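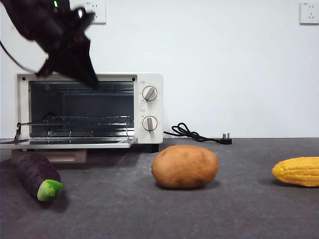 White toaster oven, plain white wall.

Evening, a little after nine

The Drindidel powder came this afternoon, in a pouch with a tree on it and a paragraph about ancient wisdom. I have been circling this stuff since September and finally gave in, so I want to write down what I think before I start, or I'll fool myself later.

The pouch says it is a blend of dried roots and one fruit rind. It doesn't say which part of it is supposed to do what. It says it "supports" digestion, sleep, joints, skin and mood. I have never met a plant that busy. The seller's page goes further and has it cleaning the blood, which I thought was what my kidneys were for.

Paid too much. The small pouch was 12 dollars plus shipping from Gristport, and that was the starter size. There is a bigger one they clearly want me to move up to.

Called the shop in Blackwood before lunch to ask about the rind, because I remember them having jars of it on the lower shelf. The woman who answered was nice enough and said they grind their own. I asked how they know what they've been sent is the right plant. She said it comes from a trusted grower. I asked who checks the grower. Long pause, then she offered me a discount on tea. I'm not trying to be a pain. Dried bits of plant look like dried bits of plant, and once it's powder I couldn't tell you if it was medicine or driveway.

Read for too long after supper. There is one study everybody links to, with 385 people in it, and I got hopeful until I reached the part where there was no comparison group. They gave everybody the powder and asked if they felt better. Most said yes. I would say yes too if somebody kept phoning to ask. The other pages all quote each other. One of them had copied a whole paragraph from another, spelling mistake and all.

What bothers me more is the other side of it. If it does something, then it can do something bad, and the label has one line about that, in gray print, telling me to ask my doctor. So I will. I wrote down my blood pressure pills and the dose to take to the pharmacist tomorrow, and I'm not opening the pouch until I hear back. Twenty years ago I'd have had a spoonful in hot water by now.

To be fair to the other camp, the peppermint does work on my stomach, or seems to, and I've never made anyone prove that to me. I drink it and the cramp lets go. Maybe it would have let go anyway. I ought to try skipping it some night, and I notice I don't want to.

Also still have the Drakell drops in the bathroom cabinet. Took them for 2 weeks last winter for the cough. The cough went away in 2 weeks. The bottle cost more than the powder, and I can't bring myself to throw it out, which tells me something about how these people stay in business.

Plan, if the pharmacist says all right: half the dose on the pouch, mornings only, and a number for my knees every night before bed, written down before I look at the night before. No telling my sister until it's over. She'll want it to work and then I will too.

Knees tonight: bad on the stairs, fine sitting. Call it a six.

Need stamps.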